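Lurura

Lurura is a dark stewing broth from the upland district of Stultau, made by simmering roasted onion skins, dried mushrooms and barley malt in water for several hours. It is used mainly as a cooking liquid for eggs, root vegetables and small dumplings, which take on a tan to deep brown color. The name is also used for the finished dish, and in the lower villages for the pot in which it is kept.

Name

The word is usually traced to a dialect verb meaning "to darken slowly." An older explanation, that it comes from the name of a stream near Fludeck, is repeated in local guidebooks but has little support, as the stream appears under a different name on early maps. The spelling "lurora" is found in some household recipe books.

Preparation

The onion skins are toasted in a dry oven until they are brittle, then tied in a cloth with the mushrooms. Malt is browned separately and added loose. The liquid is brought to a boil, lowered to a simmer and left uncovered until it has reduced by about a third. Salt goes in at the end. Some cooks add a spoonful of vinegar or a strip of smoked pork rind, though the pork version is considered a separate dish in Fludeck and is served only in winter.

The strained broth can be kept and used again. Each batch is topped up with fresh water and a new bundle of skins. Households that cook it often may keep a broth going for a whole season, boiling it every day. Restaurants generally make it fresh.

Dumplings for lurura are made with stale bread, flour and egg. They are first boiled in plain water, then moved to the broth for at least 2 hours. Eggs are hard-boiled, cracked all over and left in the broth overnight in a cold place, which gives the white a veined pattern.

Serving

In Stultau the broth itself is not normally eaten. The dumplings or vegetables are lifted out, drained and served with sour cream, chopped dill and raw onion. In Fludeck a shallow layer of broth is left in the bowl and eaten with rye bread. Cold lurura eggs are sold at the June market in both towns, usually with coarse salt and mustard.

History

The first known recipe is in a household manuscript kept by the Hoxha family, who ran an inn on the road between the two towns. It calls for 78 onions, which suggests that it was meant for a large gathering. A later cookbook by Amra Radonjić gives 104 recipes from the district, nine of them using lurura, and is the source of most modern versions. Radonjić replaced part of the malt with dark bread crusts, a change that shortened the cooking time.

Commercial production began with a dried powder sold in packets. It was thinner than the homemade broth and was withdrawn after a few years. A bottled concentrate is now made in Stultau, where almost 200 households are also said to make their own.

See also: Broth; Dumpling; Malt; Smoked egg
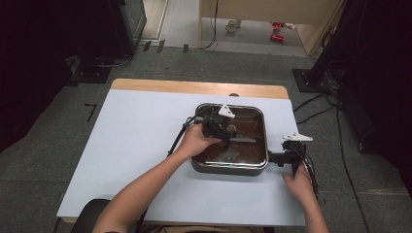
Photo: Stultau district food pages. Brown liquid in a square stainless-steel pan.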